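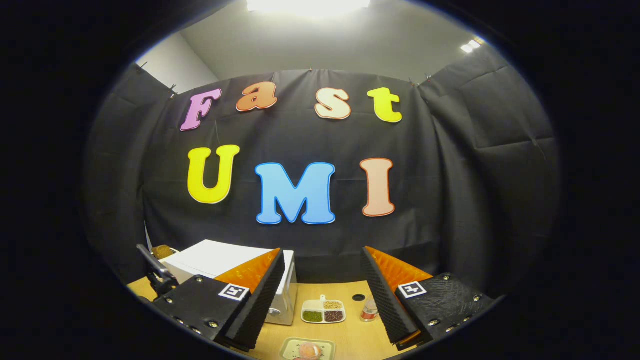 About Weline

Hello, and thanks for stopping by! I'm Samer Bitar and I run Weline, a small evening language school above the bakery in Kiltcombe. We teach Portuguese, Arabic and French to grown-ups, mostly people who did badly at languages at school and still feel a bit sore about it. I was one of them (my French teacher once asked me to please stop), so you're in good company.

How we got going

I started with one class in my front room, 3 pupils and a teapot. My old flatmate Rami Nseir came along to help with the Arabic and never really left. When the neighbours had had enough of us parking across their drives we took the two rooms on Mornar Street, and we've been there ever since. The stairs are steep, I'm sorry to say, but the smell of bread on the way up does make up for it a little.

What a class is like

Groups are never bigger than 9. You'll be talking in the first ten minutes - badly, and with a lot of pointing - and we leave the grammar until you've got something to hang it on. Rami likes to teach through food, so his lot can all order a very good lunch before they can tell you what day it is. I lean more on songs and old radio plays. Each course lasts a term and there's a bit of homework, though I won't chase you for it.

The Leite shelf

Our lending shelf is named after Mrs Leite, who taught me Portuguese and left us her books. There are 80 of them, plenty with her pencil notes still in the margins, and I'd say the notes are the best part. Borrow what you like and write your name in the blue book by the door.

Coming along

New beginners' groups start in November and you can sit in on a class before you pay for anything. Doors open at half past six, lessons start at seven. If you're not sure which level you are, pop in for a chat and we'll work it out over a cup of tea. Bring a pen, we're always short of pens.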